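Mobile Networks and Devices: Course Handout 4
Choosing a Handset and a Tariff
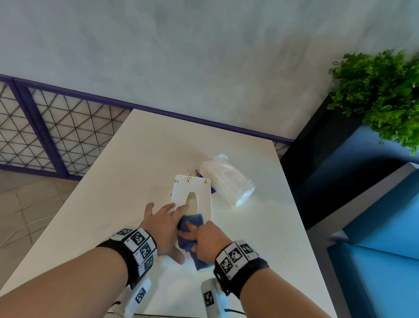 A blue cloth held against the lower edge of a white perforated board.

Module leader: Jolán Jakab
Issued: Feb 19, 2025

Purpose of this handout

This handout supports the fourth session of the module. It sets out the terms used when comparing mobile handsets and the contracts under which they are sold. Students should read it together with their own notes on radio access from the previous session. The written exercise at the end is to be handed in before the May assessment period.

1. Handset and service are separate purchases

A customer who signs a monthly contract usually buys two things: a telephone, paid for in instalments, and a service, which consists of calls, messages and data. Some operators show the two on separate lines of the bill. Others combine them in a single monthly charge. Where the charge is combined, the customer may go on paying the same amount after the handset has been paid off, unless the contract provides for a reduction or the customer asks for a different tariff.

A SIM-only tariff covers the service alone. It is normally offered for a shorter minimum term and suits a customer who already owns a working handset.

2. Frequency bands

A handset can use a network only on the bands that both support. Low bands, such as 800 MHz, travel further and pass through walls more easily than high bands, but they generally carry less data. High bands offer greater capacity over a shorter distance and are used mainly in towns.

A handset bought abroad may lack a band on which the local operator depends. Such a telephone will often appear to work normally in the town centre and lose its signal in the countryside. Students should therefore check the full list of supported bands against the one published by the operator. The model name is not a sufficient guide, as the same name is sometimes used for several regional versions.

3. Locked and unlocked handsets

A locked handset accepts only the SIM of the operator that sold it. An unlocked handset accepts any SIM, subject to the bands it supports. Rules on locking differ from country to country and will be treated in the session on regulation.

Unlocking does not end a contract. The customer remains liable for the charges until the minimum term has run or an early termination fee has been paid.

4. Reading a specification sheet

The following entries deserve attention.

Storage. Part of the stated figure is taken up by the operating system. The space left for the user is always smaller than the figure on the box.

Battery capacity. This is given in milliamp hours. It is a poor basis for comparison by itself, as screen size, processor and signal strength all affect how long a charge lasts.

Software support. The period during which security updates are supplied should be counted from the date on which the model went on sale. A customer who buys an older model at a reduced price may have little of that period left.

SIM type. Some handsets take a physical SIM, some an embedded SIM, and many take both — a point of importance to those who travel or keep a second number.

5. Worked case: Ulloso and Kallunico

Two operators serve the district of Gernemholm. Ulloso sells the Hegyi handset on a contract with a data allowance of 100 GB a month. Kallunico sells the same handset with an allowance of 110 GB at the same monthly price and for the same term.

On these facts alone Kallunico appears the better choice. The coverage maps, however, show that Kallunico has no low-band service to the north of Gernemholm, where it relies on high-band sites along the main road. A customer who lives and works in the town would notice little difference. A customer who travels daily to the northern villages would be better served by Ulloso, and the larger allowance would be of small value to that customer.

It should be noted that coverage maps are produced from computer models — they show what is predicted, and conditions inside a given building may be worse.

6. Written exercise

Using the Gernemholm case, prepare a recommendation for a household of 4 people, two of whom work outside the town. State which tariff you would advise for each member and whether the handset should be bought outright or on contract. Set out any further information you would request from the operators before giving final advice.

Work should be typed and submitted through the department office. Questions on the exercise may be put to the module leader during the weekly consultation hour.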